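Skoltetti Handheld Gripper Pair: Setup and Maintenance Review
Minutes of the meeting held 26/05/2023, Premham office, small meeting room
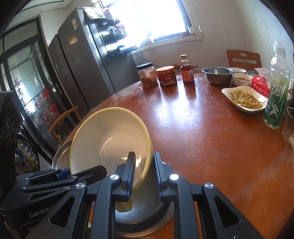
Chair: Yara Khasawneh
Present: hardware (2), field support (2), data intake (1)
Apologies: Beltrán, purchasing contact

1. Minutes of the previous meeting
Accepted with one correction. Item 4 should read "pad screws" and not "pivot screws." The pivot screws were not touched at the February service.

2. Status of the pair
The left and right units are both in service. Total logged since the February service is 3732 grasp cycles on the right unit and 1890 on the left. The difference is put down to the kitchen task list, which is mostly right-handed. Field support asked whether the units could be swapped at the halfway point of each list. Hardware has no objection provided the calibration file is swapped as well. Chair asked that the swap be entered in the log under the serial number and not under "left" or "right," as this caused confusion in the spring.

3. Finger pads
The ridged pads were discussed at length. On thin plastic rims the grip depends on how far the rim sits between the fingers. Field support reports that bowls held by the last few millimeters of the pad tend to rotate once they are tipped. Hardware's position is that the ridges are within limits and the fault is in the approach. Agreed to add the following to the setup sheet:

3.1 Close the fingers on an empty gap and check that both pads meet along their full length.
3.2 Close on the rim of a plastic bowl, tilt it, hold for a slow count of ten, and look for creep.
3.3 If there is creep, clean both pads with a lint-free cloth and plain water, dry them, and repeat 3.2.
3.4 If there is still creep, replace both pads. Single pads are not to be replaced.

Solvent wipes are not to be used on the pads. Two sets were lost this way in February and the remaining wipes are to be taken out of the field kits.

4. Linkage and pivot screws
Play was measured on the right unit at the outer pivots. It is small and even on both sides, so no work is planned. The screws are to be checked with the torque driver every 536 cycles. Data intake pointed out that the counter on the tablet resets when the app is updated. Until Unlow is patched, the cycle number is to be written on the paper card at the end of each session.

Hardware repeated that thread locker goes on the screw and not in the hole. Excess on the linkage arms picks up flour and similar dust.

5. Work around food and water
Washing and plating tasks are now the larger part of the list. Neither unit is sealed. Fingers may be wiped down between tasks. Housings may not be rinsed or set down on a surface with standing water. The unit not in use goes on a dry folded towel with the arm clear of the table edge.

Field support asked for a clip-on splash cover. Hardware has a drawing but no printed part. The first version blocked closing by a small amount at the end of travel. To be reworked and brought back.

6. Calibration
Finger opening on the left unit read low in 259 recordings. Data intake has traced these to one session in which the zero step was done with a scrap of tape on the inner pad. The recordings can be corrected by a fixed offset and will be kept. The zero step moves to the top of the setup sheet, directly after the visual check of the pads.

The question of calibrating against steel as well as plastic was raised. Steel basins reflect enough light to upset the opening estimate at low angles. No decision. Hardware to run the comparison on the bench first.

7. Spares
Stock at Premham: pads, two sets. Pivot screws, one bag, unopened. Beltrán has quoted for more pads, but the quote covers the older ridge spacing and has been sent back.

Actions
Setup sheet, revised order and items 3.1 to 3.4: hardware
Removal of solvent wipes from kits: field support
Paper cycle cards, one per unit: field support
Offset correction and note in the log: data intake
Splash cover, second version: hardware
Corrected quote for pads: Y. Khasawneh with Beltrán

Next meeting to be called when the right unit reaches its next screw check.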